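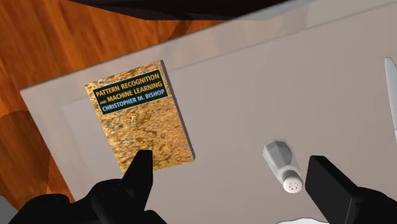
Reference > Locks and keys > Master key system

Master key system

A master key system is a set of locks arranged so that each can be opened by its own key and also by one or more keys of a higher level. The ordinary key for a single lock is called a change key. A key that opens every lock in a group is a master key, and a key that opens several groups, each with its own master, is a grand master key. Such systems are used in blocks of flats, hotels, schools, hospitals and offices.

Principle

Most master key systems use the pin tumbler cylinder. In an ordinary cylinder each chamber holds a bottom pin and a driver pin above it, pressed down by a spring. The correct key lifts every pair of pins so that the gap between them lines up with the edge of the plug, known as the shear line, and the plug can then turn.

In a master keyed cylinder, one or more chambers hold an extra piece called a master pin or master wafer, placed between the bottom pin and the driver. The chamber then has two heights at which the plug is free, one matching the cut on the change key and the other matching the cut on the master key. Chambers in which both keys have the same cut need no master pin.

Lever locks can also be master keyed, usually by giving the levers a second gate or by adding a separate master lever. Warded locks were suited to a simpler method, in which the master key was cut away so far that it missed the wards of every lock in the set. Keys of this type are known as skeleton keys, a name often used loosely for any key that opens more than one door.

Levels

A two-level system has change keys and one master. A three-level system adds a grand master, and a four-level system adds a great grand master. Each added level reduces the number of change keys that can safely be used, and large systems therefore need cylinders with more pins, or with additional pins working on the side of the key.

The layout is drawn up as a keying schedule before any cylinder is pinned. The schedule lists each door, the number of its cylinder, the change key that fits it and the higher keys that pass it. The schedule for the Tarnby housing blocks, a three-level system, lists 426 flat doors under 11 masters, one for each stairwell, with a single grand master above them. The older Robles hotel system covered 517 doors on two levels and was later divided by floor.

Related arrangements

Keyed alike locks all take the same key. They have no hierarchy and are common on padlocks, window locks and the front and back doors of a house.

A maison system, also called central keying, works in the opposite direction to a master key. Many different change keys open one shared lock, such as the street door of a block of flats, while each tenant's key opens only one flat. The shared cylinder needs several master pins and is usually the least secure lock in the building.

A construction key is a temporary key given to builders. It stops working when the owner's key is first used, or when a special key is inserted to alter the cylinder. The Bilten pattern does this with small steel balls that drop out of the way into a side chamber.

Security

Master pins create extra shear points. A cylinder with one master pin in each of five chambers may be opened by up to 32 combinations of cuts, of which only two are intended. The unintended ones are called ghost keys or phantom keys. A cylinder of this kind is also easier to pick than the same cylinder without master pins, other things being equal.

A further weakness is that a person holding a change key, and having access to the lock it fits, may be able to work out the master cuts by trying a series of altered keys. Restricted key blanks make this harder but do not remove the risk. Sidebars and electronic parts in the key are also used.

The loss of a master key is more serious than the loss of a change key. In a small building the cylinders are normally repinned or replaced. In a large one the cost can be high, and some makers offer cylinders that can be reset to a new master without being taken from the door. The Pondard cylinder allows this up to 20 times.

Key control

Key control is the keeping of records of who holds each key. Keys are usually stamped with a code that does not show the door or the address. Higher-level keys are kept in a locked cabinet and signed out for a stated period. In restricted systems, extra keys are cut only on presentation of a card or a signed letter from the registered owner.

See also

Pin tumbler lock
Lever lock
Key blank
Interchangeable core
Electronic access control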